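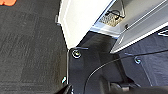
Dark gray carpet with a thin, pale silver-gray edge strip

Carpet edge strip

A carpet edge strip (also edge trim, edging strip or carpet bar) is a narrow length of metal, plastic or wood fitted along the side of a carpet where it stops against another surface. It covers the cut edge of the carpet, holds it down and gives the floor a straight finish. Edge strips are used in houses and offices, and also in vehicles, boats, exhibition stands and raised platforms, where carpet often ends against a panel and there is no wall or baseboard.

The term is used loosely. In the flooring trade it usually means a visible strip. The hidden wooden strip with angled pins that grips the back of a stretched carpet is called tack strip or gripper and is treated as a separate product, although the two are often fitted together.

Types

Flat strips are the simplest kind. They are laid half on the carpet and half on the surface next to it and are screwed or glued down. Common widths start at 20 mm.

Clamp strips have a lip that is hammered down over the carpet after it has been tucked in. They are normally made of soft aluminum, and the lip can be bent only once or twice before it cracks.

Angle strips have an L-shaped section. One leg lies on the floor and the other stands against a panel or a step. The 30 mm size is common on platform work.

Two-part strips have a base that is fixed to the floor first and a cover that snaps onto it. The cover hides the screws and can be taken off when the carpet is changed. The Cletix system, sold mainly for exhibition floors, is of this type.

Push-on strips grip the edge of a thin panel and press the carpet against it. They need no screws and are found mostly in vehicles.

Materials and finishes

Aluminum is the most common material for visible strips. It is sold plain, brushed, or anodized in silver, gold and bronze shades. Brass is heavier and costs more, and dulls unless it is lacquered or polished. Stainless steel is chosen for entrances with heavy traffic. Plastic strips, usually PVC, can follow a curve and are sold in coils, but they mark easily and may shrink slightly as they age.

A pale strip beside a dark carpet shows the line of the edge clearly. This is often wanted at a step or a change in level, where a strip in a matching color would be hard to see.

Fitting

The carpet is laid and allowed to settle before the edge is cut. A line is marked along the boundary, the carpet is trimmed with a sharp knife, and the strip is measured and cut with a fine-toothed saw. Burrs are filed off the cut end. With ribbed carpet the cut is made along the rib where possible, as a cut that wanders across the ribs remains noticeable even under a trim.

Screw spacing depends on the strip and the floor. Holes are normally countersunk so that the heads sit flush. On concrete the screws go into plugs, or the strip is bonded with a contact adhesive. Where it meets an upright panel, a small gap may be left so that the panel can be removed without lifting the strip.

Clips are used in place of screws where access is needed below the carpet. They may be metal or plastic, and are pushed into holes drilled in the floor or in the side panel. A missing clip lets the strip lift at that point, and the carpet edge can then fray.

Care

Dirt collects in the angle between pile and strip and is not picked up well by a wide vacuum head. A crevice tool or a stiff brush is used along the edge. Metal strips are wiped with a damp cloth and dried. Abrasive pads scratch anodized finishes, and the damage cannot be polished out.

Loose screws should be replaced with the next gauge up if the hole has worn. A bent strip is normally replaced whole, as straightened aluminum keeps a visible kink.

Manufacture and trade

Aluminum strips are extruded, cut to stock lengths and then anodized. Moritska, a producer of floor profiles, opened a finishing line at Otcombe in January and lists 147 carpet profiles in its catalog of June 2025. Aasen makes a smaller range for boats and sells its push-on trim in boxes weighing 865 grams.

See also

Baseboard
Stair nosing
Tack strip
Threshold
Transition molding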